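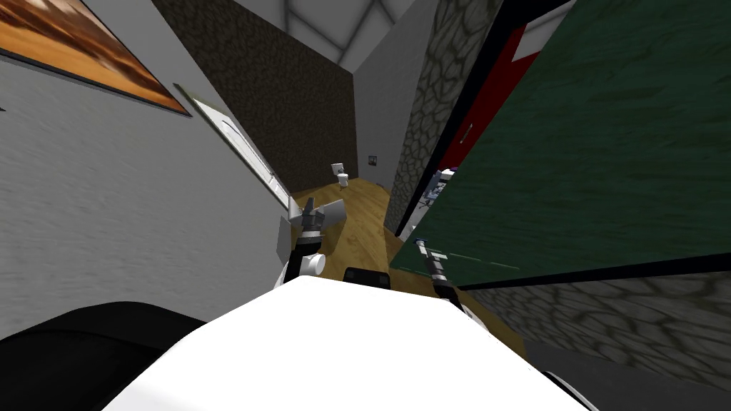 Keyvan Shirazi wrote to me after my last post on table styles and said I had skipped the part that trips most people up: what happens to the row labels when you paste a table from one report into another. He had a 68-page report in Okenico, every table built from the same style, and after moving them into a new file half of the row labels were bold and half were not. He wanted to know which setting he had missed.

He had not missed one. Okenico keeps two things apart that look like one thing on the page. There is the style, which is saved with the document, and there are overrides, which are saved with each table. When you paste a table, the overrides travel with it and the style does not. If the new file has a style with the same name, the table takes that one. If it doesn't, the table falls back to the default, and the default has bold row labels.

So Keyvan's tables had gone two ways. The ones he had touched by hand at some point carried an override for the labels and kept their look. The ones he had left alone, trusting the style, changed. It feels backward, and I said so to him, but it is consistent once you know it.

I tested this with a file of my own, a parts list with 1,498 rows split over several tables. I pasted the lot into a blank document and got the same result. Then I did it in the other order, and that worked the way I wanted:

1. Open the old file and go to Styles, then Export.
2. Save the style set under a name you will recognize later.
3. Open the new file, go to Styles, then Import, and pick that set.
4. Paste the tables.

The import has to come before the paste. If you import afterward, the tables have already been tied to the default and you need to select each one and reapply the style. 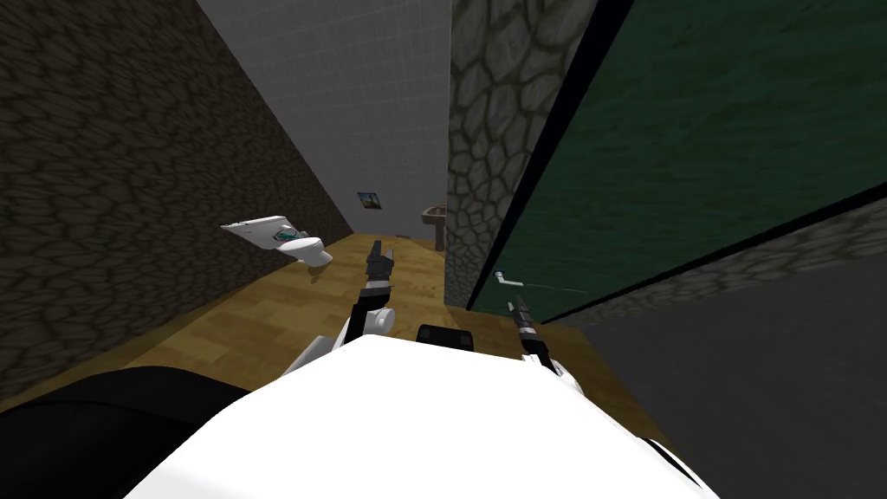 Simulated bathroom, looking down over the robot's white body

Number formats are a separate matter. A column set to show a thousands separator keeps that setting when pasted, but the separator itself comes from the document language. My 1,498 turned into 1.498 in a file that had been set to German by whoever used the template before me. The value underneath was fine. I changed the document language under File, Properties and the comma came back. If you send out PDFs, check this before you export, as the PDF takes whatever is on screen.

Decimal alignment gave me more trouble. In a column where some cells have a footnote mark after the number, Okenico counts the mark as part of the cell and lines up on the decimal point anyway, so that works. But when a cell has no decimal point at all, such as a plain 988, it lines up on the last character, and if the last character is a footnote mark the number shifts left. You can get around it by putting the mark in the Note field of the cell and not typing it in the cell itself. The Note field is in the side panel, under Cell, and it is collapsed by default. I used the program for two years before I opened it.

Woo-jin Ban uses Sevico for the same kind of work and asked if I had tried moving tables between the two. I have, once, in September. The export from Sevico came through with the right values and the right column widths, but every caption arrived as a normal row at the top of the table. Select that row, then Table, Convert Row to Caption. With 10 tables it was a few minutes of clicking. With a long report I would write a script, or leave the tables where they were.

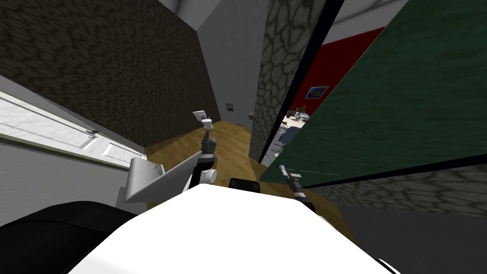

Robot with one arm raised above a wooden floor, simulated interior

A note on spanners, the labels that sit over two or more columns. They are stored as overrides no matter how you made them, so they always travel with the table. Their font does not. It is read from the style, and it will change with everything else if you skip the import. I had missed that in the first version of my steps and only saw it when I printed.

Also, the Reset button in the table panel clears all overrides, including spanners and column widths, with no warning. Undo does bring them back, but only until you save and close. If you just want the labels to follow the style again, right-click the label column and choose Clear Formatting – it leaves the rest of the table alone.

Keyvan did the import first, pasted again, and wrote back that the labels matched on every page. He has one table left with a stray border along the bottom that neither of us can find the setting for. It prints but it doesn't show on screen. If you have seen this one, leave a comment and tell me which version you are on.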